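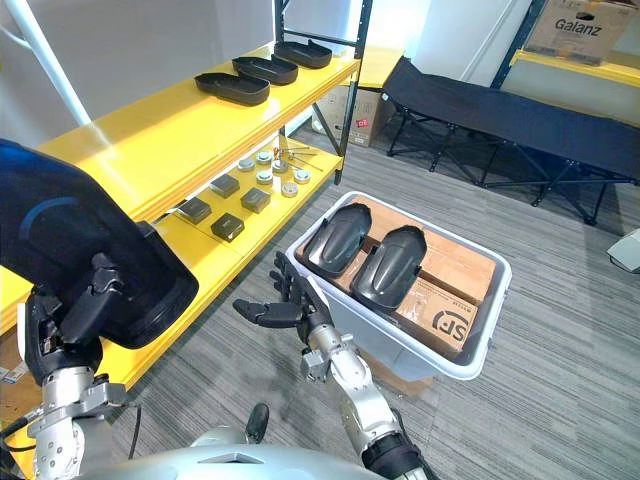
Datasets / Workshop and Bench / Kutero Shelf Parts

Overview Files Notes Changes License

# Kutero Shelf Parts

Welcome, and thank you for stopping by! Kutero Shelf Parts is a set of short recordings about one very ordinary job – keeping a parts shelf in order so that the next person at the bench can find what they need. We recorded it at the Ibarra workshop over a few weeks in May, mostly in the mornings when the light is kind, and we have tried to leave the shelves looking the way working shelves look, with things a bit crooked and the tools wherever they were last put down.

## What's on the shelves

The shelving is yellow metal with black uprights. The upper shelf is for trays, the black slipper-shaped ones with a raised rim, and they are meant to sit in a row with a little space between them. The lower shelf is for loose parts:

- square blocks, dark gray, kept toward the front
- round metal discs with silver tops, kept behind the blocks
- thin hand tools, kept at the back near the upright

A white plastic bin belongs to the station too. We use it for anything that needs sorting later (every workshop has one of these, and ours fills up quickly).

## What's in the release

There are 238 recordings, most of them roughly 30 seconds long, and each comes with a plain text note saying which items were to be moved and where they were supposed to end up. Of these, 54 are set aside for testing. Please leave them out of training if you plan to share results, so that everybody's numbers mean the same thing.

## Folders

`clips/` holds the recordings
`notes/` holds one text file per clip, same name
`test_list.txt` names the clips set aside

## Things to know before you start

The discs are shiny and pick up glare, especially near the shelf edge. Blocks were not always put down the same way up, and we did not correct for that. In version 2 we renamed "dish" to "tray" all through the notes, but a few old spellings may have slipped past us – do tell us if you find one.

The Zemanar bench set uses the same folder layout, so the two can be read with the same loader.

Kutero is kept by Nusa | Contact | License | Back to top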